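I Bought the Flumetti Bottle in Green and Kept It

Sun 5 April
By Daryna Symonenko
2 min read

I wanted a bottle for my desk that I can find quickly in a full bag. The Flumetti comes in several colors, and I chose the green one from the Antoniuk shop for 69 in our money. Before it I had a Hivton, which was gray and always lost.

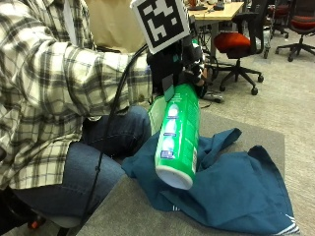

The green Flumetti, with its white base cap.

The color is even brighter than I expected, and the plastic is very glossy. I like this, but fingerprints stay on it and I wipe it every evening. The text on the label is small - I needed my glasses to read how to wash it.

I weighed it full on my kitchen scale and it was 1174 grams. For the office this is fine. For a long walk in August I would take something lighter.

The cap on the bottom sits tight after 3 weeks of use. My sister has the Russka and says hers is easier to clean inside, and I believe her. I would still buy the green one again, maybe when it is cheaper.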